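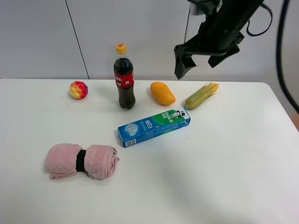
Mistside, June

The bus pulled out of the school lot a little before seven in the morning, with 20 sleepy teenagers on board, a cooler full of sandwiches, and one cello that we had been promised would be collected at the other end. (It was, eventually.) I have been along on a good many arts trips as a parent, and I signed up for this one mostly because my daughter asked me to, and partly because I had never seen the old Arthur Theater and had been hearing about it since we moved to the county.

The students were all finalists from the regional youth arts gathering, which meant we had singers, dancers, a puppeteer, two boys who paint enormous canvases together, and several children whose talent I never did quite pin down but who were lovely company. Éabha Phelan, who runs the gathering's excursions, had split the day in two: the theater in the morning and the Odine Weaving House after lunch. She handed out little folded maps on the bus, and most of them had become fans by the time we got there. It was already warm.

The Arthur sits at the top of a short, steep street, and you come on it suddenly, squeezed between a bakery and a shoe repair shop. It seats 314, which sounds small until you stand on the stage and look out. Our guide had sold tickets there as a girl, and she took us in by the side door, the way the performers go, up a staircase so narrow that we had to pass our bags along over our heads. The dressing rooms still have signatures penciled on the walls, some of them very faded, and the kids spent ages reading them aloud to each other. I had to be called twice myself.

The best part came when she asked whether anyone would like to try the sound of the room. There was a lot of shuffling and looking at shoes, and then one of the singers, a quiet girl who had hardly said a word on the bus, walked down front and sang a verse of a lullaby her grandmother taught her. She didn't push it at all. You could hear every breath from the back of the balcony, where I was sitting with my sandals off, and I am not ashamed to say I needed a tissue. The puppeteer went next and did a very rude argument between two socks, and that was a great success too.

We ate in the little park below the theater — there are 7 stone benches, and we filled every one and a good bit of the grass — and then walked down along the river to the Weaving House. I had expected to be tired by then and to nod politely at some looms. Instead I think I could have stayed until dark. The house keeps 624 pattern cards in long shallow drawers, and visitors are allowed to pull the drawers out and look, so long as they ask first and have clean hands after lunch. The two painters found a card with a border of herons and sat on the floor copying it into their sketchbooks for the better part of an hour.

Lok-yiu Chien, the weaver in residence, let each of the students throw the shuttle a few times on a band she had started that morning. You could tell exactly where each new pair of hands took over, and she said she liked it that way and would be leaving it in. She also answered a great many questions about how long it takes to learn, and whether her back hurts (yes), and whether she ever dreams about thread (also yes).

There is a gift shop, and I bought a table runner I do not need. If you go, bring small bills, and ask for the ginger cookies, which are kept behind the counter.

We were supposed to start back at four and left closer to five. The dancers had found the bandstand by the river and were teaching everybody a circle dance, Éabha included, and there didn't seem to be any hurry. The ride home was quiet for the first few miles, and then somebody started the lullaby from the theater, and it turned out that half the bus had already learned the tune. Next year's outing hasn't been decided, though there was some talk of the Dronon glassworks. I've already told my daughter I'll pack the cooler.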